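Section 4: Setting up your first strategy review in the Kedix workbook

Right, you've got the workbook open and your company name on the front tab, so now we get to the bit I enjoy most! I've run these reviews with small firms for 12 years and I still like watching a blank grid fill up.

Before you start, have last year's plan to hand, even if it's only a page of scribbles. Mine was on the back of a delivery note once.

1. Open the tab called Rivals and type in up to six competitors. Stick to the ones your customers mention by name. When I did this with Angelovski (a family wholesaler) we began with a huge list and the grid was useless, so we cut it right down and had a much better afternoon.

2. Go to Strengths and score yourself from 1 to 4 on each line. Do it quickly, then leave it overnight and do it again in the second column.

Note: the two columns don't have to match. Where they're two points apart, put that line on the agenda.

3. Ask someone outside the management team to fill in the third column. Mahfuz Bhuiyan did this for us at Lileck and marked us down on nearly everything to do with pricing (he was right, annoyingly).

4. Press Combine. The workbook gives you a total out of 110 and shades your weakest area.

CAUTION: Combine overwrites the old totals. Save a copy first, with the month in the file name. I lost the whole of our December review this way and had to type it back in from a printout.

5. Pick one weak area and write a single sentence in the Aim box. If it needs a second sentence, split it into two aims and park one on the Later tab.

6. Send the Summary page round before the meeting. If you're on the Plerkier add-on it'll go out as a PDF, otherwise just print it.

Note: leave the Budget column blank for now. We come to that in Section 5, and it's much easier once the aims are settled.

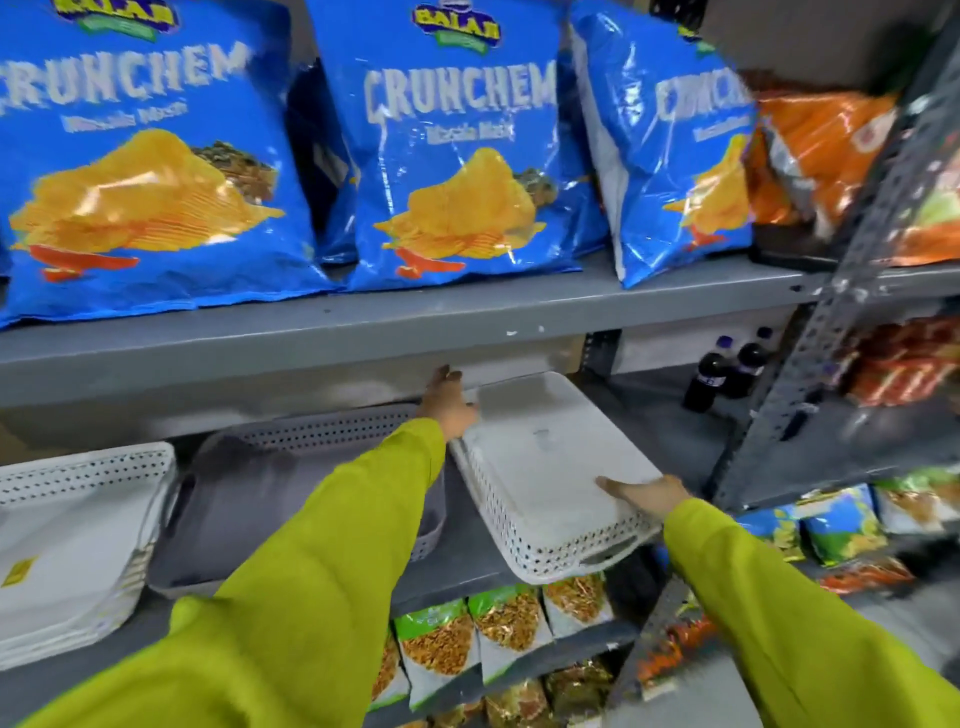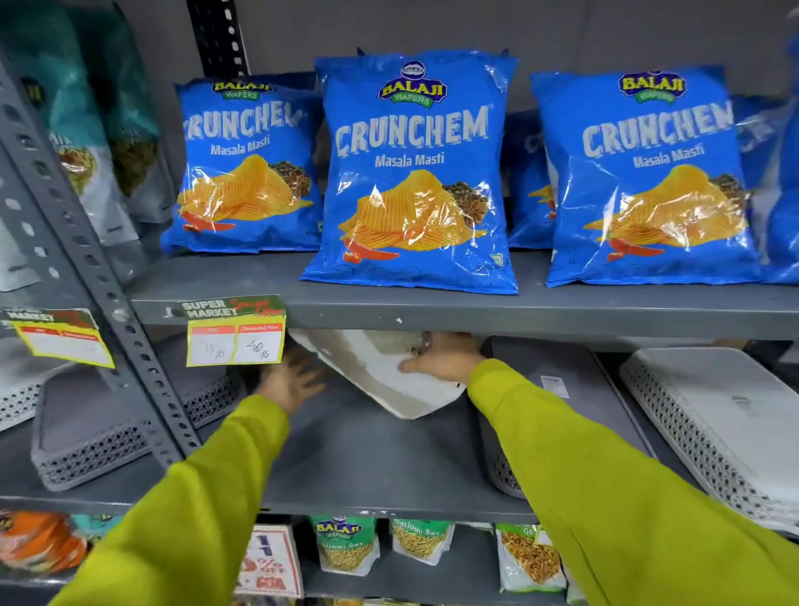
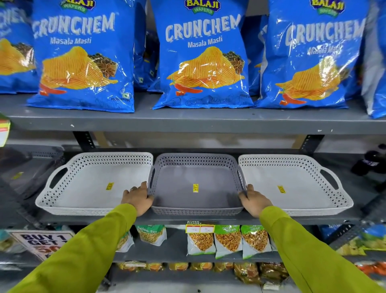

Balaji Crunchem Masala Masti on a grey metal shelf, all three pictures.

Kedix workbook guide | Last updated 4/15/19 | Contact us | Back to top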